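Small hotel minibar and snack shelf — does anyone still bother?

Posted by Frauke Harms
October 25, 2018

Hi all, long-time reader, first time I've had to come begging for help! My husband and I took over a 14-room guesthouse in June (the Clorngate, if anyone has stayed there under the old owners) and we inherited a fridge in every room plus a price list that looks older than our daughter. Water, two sodas, peanuts, a chocolate bar. Whoever cleans the room counts what's left and writes it on a slip, the slip goes to the front desk, and half the time the guest has already checked out by the time anyone reads it.

I added it up last week. We've spent 850 dollars on stock since we opened and I can't find anything close to that coming back in. Some of it got eaten and never billed, some went past its date, and I'm fairly sure my husband is responsible for a good part of the chocolate.
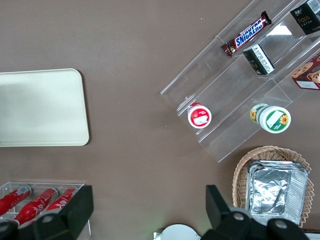
So I'm thinking of emptying the fridges, leaving them switched on for guests to use for their own things, and putting a small snack shelf down in the lobby with an honesty box or a tab at the desk. Has anybody done this in a place our size? What sold and what just sat there? And do guests complain when the minibar goes away? We get a lot of people arriving late off the last train, when every shop near us is closed, and I don't want them going to bed hungry and writing a review about it.

Also, does breakfast being included make a difference? Ours is a proper cooked one and we're proud of it, but it doesn't start until seven.

Phúc Đoàn

Do it. We did exactly this at my aunt's hotel, the Đặng, 22 rooms, and I was the one who had to carry all the little bottles downstairs, so I remember it well. I think we had two complaints in the first year and one of them was from a man who complained about the stairs as well.

Things I'd do again: put the shelf where the person at the desk can see it without getting up. Ours was first around the corner by the elevator and stuff walked off. Moved it next to the key rack and that pretty much stopped. Price everything in round numbers, because guests at eleven at night do not have change and neither do you. And let them put it on the room! We tried an honesty box and it was a pain, people wanted to pay by card or not at all.

What sold for us was savory. Chips, crackers, instant noodles (you need a kettle in the room, and put a fork out, please, people were eating them with the coffee spoon). Sweet things went much slower than I expected, except when we had families in. Buy small to start with. My aunt ordered a mountain of granola bars in the first month and we were all eating them until New Year.

About the layout, I have opinions, sorry. Start with less shelf than you think you need, because a big half-empty one makes the whole lobby look sad. My aunt wanted a wooden bookcase and I talked her out of it, it was dark and deep and the stuff at the back went out of date. What I like for a counter is one of those clear acrylic display shelves in columns, with the taller bottles standing behind so the short things don't disappear, like the one up there with the red bottles on it. You can see from across the desk what needs filling. Wipe it every day though, fingerprints show like crazy on that stuff. And keep one kind of thing per column if you can manage it, the night person will thank you when they have to check stock half asleep.

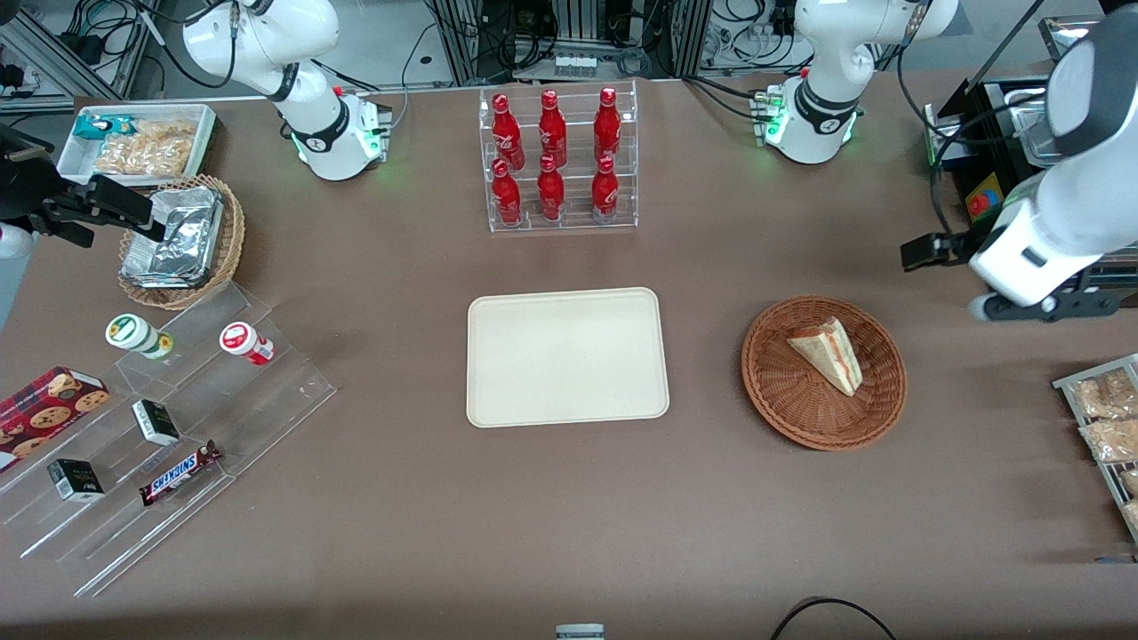

For the late arrivals, we ended up doing a cold plate on request. They email before four in the afternoon, the kitchen makes up bread, cheese, a bit of fruit, and it waits in the breakfast room fridge with their name on it. We charged a little for it and it got mentioned in reviews way more than the minibar ever did — I mean, I never saw one single review that mentioned the minibar.

Gheorghița Zamfir

Check your license before you sell anything from the lobby. Where I am, in-room and lobby sales are treated differently if there's alcohol. Might not apply to you. Call and ask.

Lâm Khương

Agree with most of what Phúc said but I'd keep a free bottle of water in each room, two if it's a double. We stopped doing it for a while to save money and it was the one thing people really noticed. It costs you next to nothing and you can put it right by the bed with the wifi code.

On breakfast, yes, it matters. Our guests who have breakfast included buy almost nothing in the morning and quite a lot after nine in the evening, so I fill the shelf once, late afternoon, and leave it. If you have early leavers, a bagged breakfast is nicer than pointing them at the chips. Ours is a roll, a boiled egg, a banana and a juice, and they tell us the night before.

And don't leave the empty fridges running in rooms nobody has booked! We switched ours off between guests with the door propped open so they don't smell. Put it on the cleaning sheet or it won't get done.

Frauke Harms

Thank you all so much, this is exactly what I was hoping for. I've called about the license (they're calling me back, we'll see) and the fridges get emptied after this weekend's group leaves. I love the cold plate idea and so does our cook. Phúc, what did you charge for it, if you don't mind me asking?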